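Chapter 8
Chores as an Engineering Problem

8.1 What counts as a chore
8.2 Shop-floor tasks and their fixtures
8.3 Kitchens, simulated and real
8.4 Measuring success over a full shift
Review problems

After reading this chapter you should be able to state a household task in terms of start conditions, end conditions and allowed damage; compare it with a shop-floor task of similar length; and judge whether a reported success rate says anything about daily use.

Chapter 7 treated grasping as a single event: the hand closes, the part is held or it is not held. A chore is a chain of such events. Clearing a counter may take 10 separate grasps, and each one starts from whatever state the last one left behind. If every grasp succeeds nine times out of ten and a failure is never repaired, a chain of 10 finishes a little more than one time in three. Most of the gap between a good demonstration and a useful machine comes from this arithmetic.

Factories deal with it by removing variation. At the Brernent line studied in Section 8.2, parts arrive in molded trays, face up, at a fixed pitch. The arm has no need to know what a part is. When a tray is loaded wrong, a sensor stops the line and a person corrects it. The task is narrow, the stop is cheap, and the line has run on this plan for over six years.

A kitchen offers none of these supports. Food and packages share one surface with tableware. Round items roll, soft items bruise, and one item often hides part of another. The hand itself blocks the view at the moment when the view matters most, a problem already met in Section 6 of the sensing appendix. 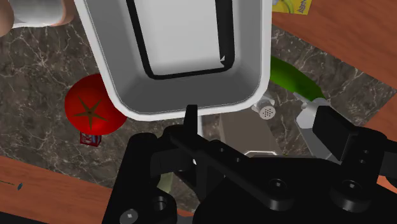 Figure 8.1. Simulated kitchen work area with a black gripper below a white container. A tomato and a green vegetable lie on either side of the container; the gripper hides part of the counter.

Simulation is the usual first step because a failed trial costs only computer time. The Clunevau kitchen set, used in the review problems, can be reset to the same start state as often as needed. Its weakness is contact. Friction, the give of ripe fruit and the bending of a thin carton are all modeled with simple rules, and a policy can learn to depend on those rules. Results from such a set should be read as an upper limit until they are repeated on hardware.

Can machines do chores yet? The answer depends on the terms. For one known object, in a known place, with a person nearby to reset the work, the answer is often yes. For a full counter in a home the machine has not seen before, with no resets, it is generally no. The Inga trials in Section 8.3 fall between these cases: seven tasks, a furnished test apartment, and an operator allowed to step in. We will count each step-in as a failure, although the original report does not, and the ranking of the tasks changes as a result.

Two terms are used throughout. An intervention is any human action that changes the state of the work after the start signal. A recovery is a return to a valid state made by the machine alone. Section 8.1 applies both to the Lalton dish-loading task.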